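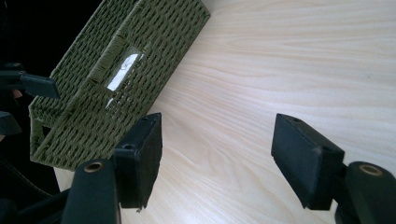
Keeping the jaws honest

Print this page | E-mail this page

Vira Pavliuk keeps her hex keys in an old tea tin, and she had the lid off before I'd got my coat hung up. She looks after the hand-held grippers at Flirivia, and she is happy to talk about them for as long as you'll stay.

"People ask me about the software," she told me, "and I say go and see Massawe, he'll give you a whole afternoon on it. I do jaws. Jaws and linkages, and the fasteners that hold them together."

Her routine starts at eight, with a cloth and a small torch. She opens each gripper fully, wipes the inner faces, and then closes it very slowly, watching the tips. They should meet together along their whole length. If one arrives early she slackens the fastener on that arm, nudges the block across, and nips it up again, which sounds quick when she says it and took her a good long while when I watched (we did stop for biscuits).

Baskets are what she likes best for a trial. "A woven one, cord or paper rope, something with a bit of give in it. You take hold of the rim or the handle, and if the jaws are out of line you feel the thing twist in your hand. A wooden block won't tell you that, bless it."

She checks the fasteners every 200 closings and swaps the jaw blocks at 400, though she'll go sooner if the corners look rounded. Worn corners don't bother her much on big objects. Thin handles are another matter, and she once spent most of March chasing a slip that came down to a linkage pin she'd already looked at twice.

"I was cross with myself. Cunitz had sent me 50 new pins and they were sitting in the drawer the whole time!"

These days the pins get changed along with the blocks, and the date goes in a notebook. I asked whether she oils the linkage. Sparingly, she said, one drop at each joint, and never near the jaw faces.

E-mail this page | Print this page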